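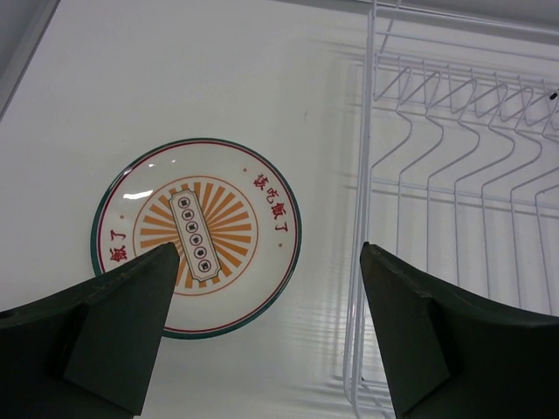
The sunburst plate, next to the wire rack.

I replaced the dish rack in November and have now used it long enough to have an opinion. The old one was a Gorkby, a molded plastic tray that held water under the plates and grew a film. The new one is a Tikkanen, white coated wire, bought for 14 dollars.

The plate is the one I test everything with. It has a flat, shallow profile and a glossy glaze, and the red characters on the border, 该吃饭了, mean "time to eat." Shallow plates are difficult for racks. The rim sits low, the center of gravity is close to the wire, and if the slots are too wide the plate leans until it touches its neighbor. Contact points stay wet longest.
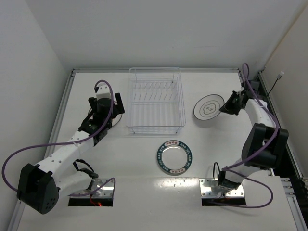
Slot spacing is therefore the first number I check, and Jendley does not print it on the box. Tikkanen does. Nuria Soler has the Jendley and gets by with it by loading every second slot, which halves the capacity.

The coating is the second thing. Wire racks fail at the cut ends, where water gets under the coating and the steel rusts. I went over the ends with a fingernail after 5 months and found one soft spot, at a rear foot. Panagiotis Galanis recommends a dab of clear nail polish there, renewed when it chips. I have applied 2 coats and will check it again in the fall.

Loading order: large plates at the back, bowls facing down in front, cups last. Cutlery goes on a towel. I still need a drip mat that fits under the feet without curling.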